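Casa & Mesa | Cozinha | Arrumação
Setembro
Por Redação Gonmont

O prazer colorido das taças que cabem umas nas outras

Confesso uma fraqueza antiga: não consigo passar por um jogo de taças de plástico sem experimentar se encaixam bem. As minhas vieram de uma loja de bairro, a Tedden, há 16 anos, e continuam a bater claras, a levedar massa de pão e a levar salada para a praia (com um prato por cima, que a tampa perdeu-se logo no primeiro verão!).

O encanto está na cor. Quem cozinha com crianças sabe que pedir «a vermelha» resulta muito melhor do que pedir «a de tamanho médio», e ao fim de uma semana toda a gente lá em casa conhece a ordem de cor. A maior fica para o pão de domingo, que leva 650 gramas de farinha e precisa de espaço para crescer. A mais pequena serve para os ovos, para as azeitonas, para tudo o que aparece à última hora.

E depois há a arrumação, que para mim é metade da graça. Uma mesa de madeira clara, um pano, um borrifo de detergente, e as taças vão entrando umas nas outras até a pilha caber num armário com 23 centímetros de altura livre. Adoro aquele som surdo do plástico a assentar! 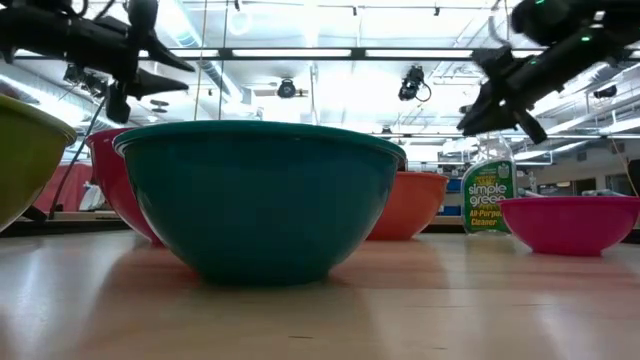 Cores vivas sobre madeira clara.
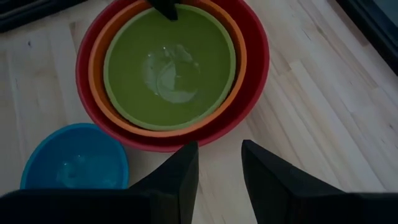

Como se separam duas taças que ficaram presas?

Deite água fria na de dentro e mergulhe a de fora em água morna durante 90 segundos. Depois rode devagar, sem puxar a direito.

48 partilhas · 16 comentários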